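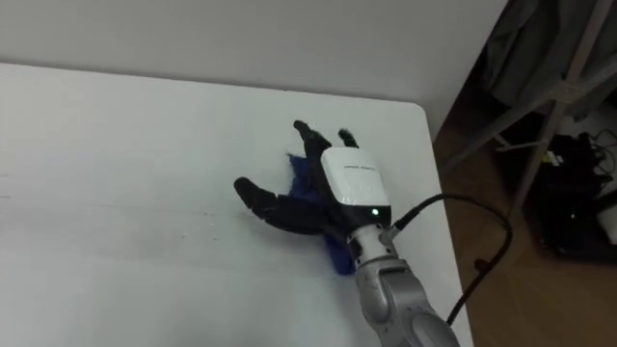
Wartung und Pflege

6.2 Hand und Handgelenk nach dem Tuchbetrieb prüfen

Gilt für Teltix-Arme mit Grorkik-Hand, Stand 2021-02-19. Prüfung alle 200 Betriebsstunden.

1. Programm anhalten und die Hand auf der Tischfläche ablegen. Ein Tuch darf dabei unter der Hand liegen bleiben.

2. Anzeige am unteren Rand des weißen Gehäuses ablesen. Grün: Hand ist betriebsbereit. Bei jeder anderen Farbe weiter mit Abschnitt 6.4.

3. Kabel am Handgelenk kontrollieren. Es muss vom Stecker aus in einem weiten Bogen laufen und darf weder geknickt noch gespannt sein.

4. Finger im Menü »Hand« öffnen, Tuch entnehmen.

5. Arm ausschalten und 30 Sekunden warten.

6. Fasern und Fäden mit einem Pinsel aus den Fingergelenken entfernen – keine Druckluft verwenden.

VORSICHT: Quetschgefahr. Bei eingeschaltetem Arm nicht zwischen die Finger greifen.

Hinweis: Erscheint nach dem Einschalten Meldung 431, sitzt der Stecker nicht richtig. Arm ausschalten, Überwurfmutter lösen, Stecker neu ansetzen und handfest anziehen.

Ersatzkabel sind über Zwahlen erhältlich.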